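Sorting Chopsticks and Skewers into a Divided Caddy
Household Guidance, Tidutbridge Residents' Service

Wrapped chopsticks collect quickly in a shared kitchen. This page sets out the method used in the Sultinholm kitchens, where one drawer was found to hold 67 pairs.

1. Choose a caddy with an internal divider and open sides. Reserve one compartment for wrapped stock and the other for loose sticks.

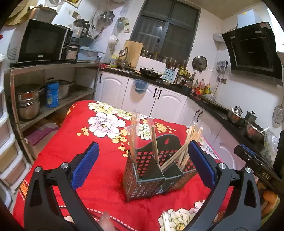 Benedicta Bawa writes that she keeps the wrapped pairs at the back of a cupboard instead, and leaves only loose ones in the caddy. Either arrangement is acceptable, provided that the two kinds are not mixed.

2. Clear a table and lay a cloth over it. Empty the caddy fully before sorting - old wrappers and broken tips tend to settle at the bottom.

3. Spread the contents in a single layer. Discard any packet with a torn seal.
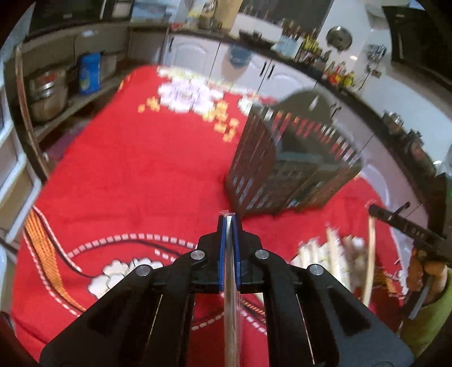
4. Wash loose sticks in warm soapy water and dry them for at least four hours. Wash the caddy at the same time, using a small brush for the slots.

5. Match loose sticks by length. Unmatched sticks may be kept for stirring or for use in the garden.

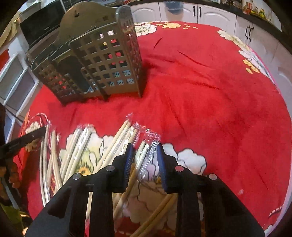 6. Return wrapped packets upright, with all seals facing the same way. A compartment should hold no more than 10 packets; surplus stock belongs in a lidded box.

Residents of Grimholm should follow the same steps each December.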